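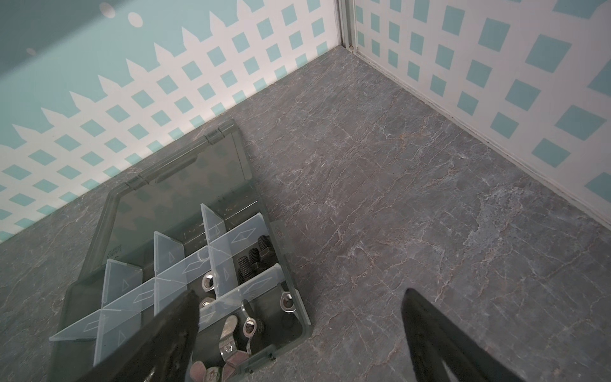

4.2 Why people keep odd screws

I went into the Drurnham interviews expecting thrift to be the big story. Most of the 418 people who wrote to us did mention money somewhere, but when I sat down in their kitchens and garages they talked far more about guilt. Throwing out a perfectly good bolt felt rude – one man in Mistska said it was like binning a letter you hadn't opened. 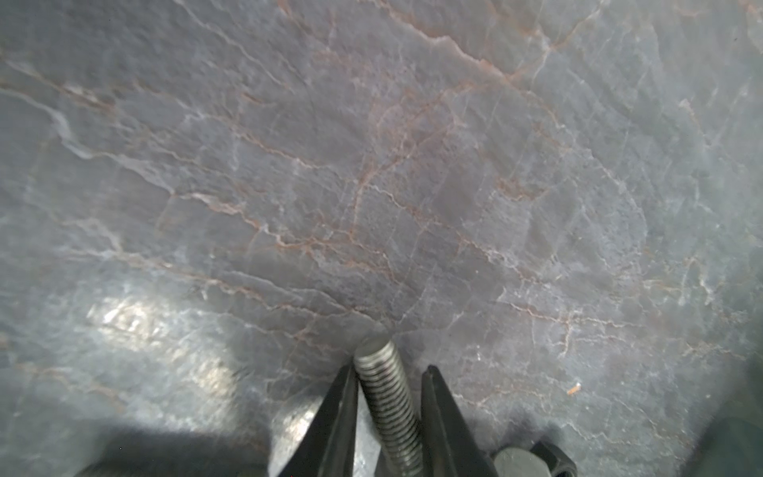
It also mattered where the thing had come from. Bits left over from flat-pack furniture were kept for years, often long after the furniture had gone, while screws bought loose from a shop were given away quite happily. I hadn't planned for that at all, so question 9 was rewritten in August to ask about it properly (see Appendix B for both wordings).

Storage was the next surprise. I'd assumed that people with a divided clear-plastic organiser, the sort in Figure 6, would be the tidy ones who knew what they owned. Some were! Others had filled every compartment once and never opened the lid again, and they still bought new fixings for each job.

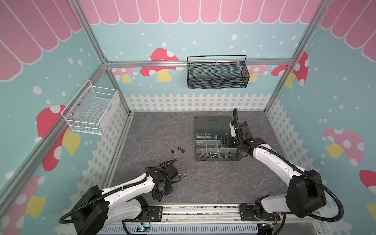 Jam jars did rather better on this score, and so did old biscuit tins, mainly I think where the whole household tipped things into the same one. In Skesmont the tin lived by the back door and even the children could tell me what was in it.

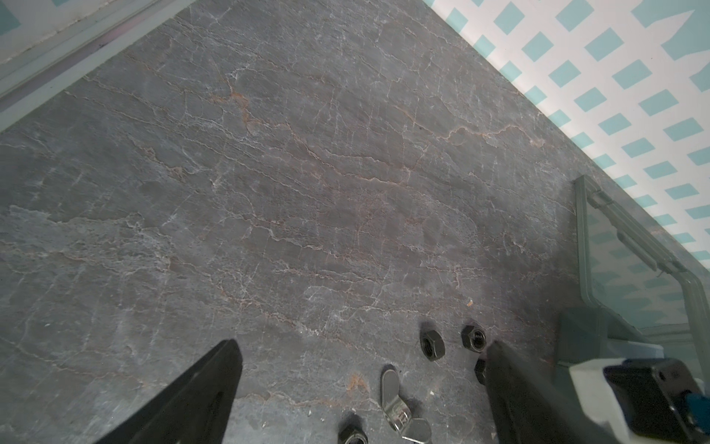 Paloma Obi felt I was being too kind to the biscuit tin, and that a shared tin mostly means everyone expects somebody else to look through it. Her own interviews leaned that way, and I've put them beside mine in Table 7.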